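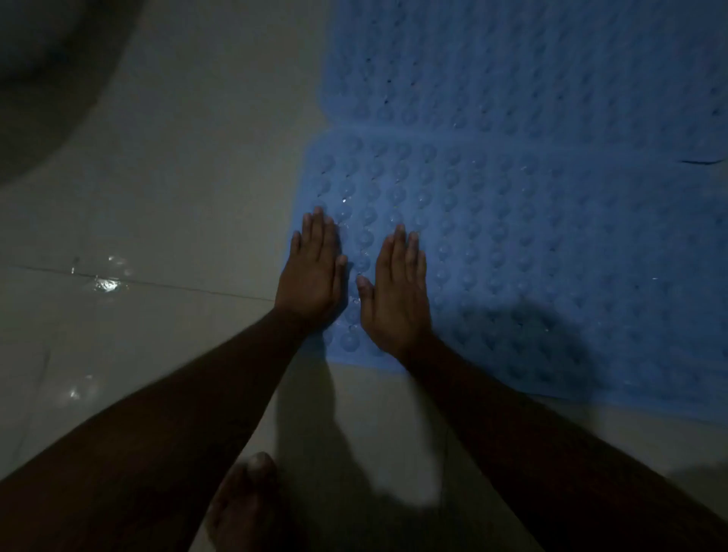 Bath mat, both hands flat on it, a little water on the tile to the left.

Re: [mostesell-plan] Equipment lines for the bathroom work

On the January draft, Vunby wrote:
> I have us down for 7 arms at Lorkside and one floor unit. Can we
> drop the second hand on the floor unit? It is the biggest line
> left and the mat job is mostly pushing down.

Please look at the mat before you drop the hand. It takes two palms side by side to press it, and the rubber is all little bumps and holes with water sitting on top. One gripper can push on one corner and admire the other three as they come up. I costed that option in 2024 and would like not to do it again.

What I'd change in the draft:

Keep both hands. Move the money from the arms - 7 is a lovely number, but Long only has bench space for five.

Add a line for sealed wrists. The tile has puddles on it, and the quote we have is for a machine that has apparently never met one.

Spare fingertip pads: the draft says 50, the supplier sells them in boxes of 54. Buy the box. I refuse to have a meeting over four pads.

Leave the floor unit's base as quoted until someone has tried it on glossy tile. I can bring a mat. I own several now, for reasons my household has stopped asking about.

Mudassar Magsi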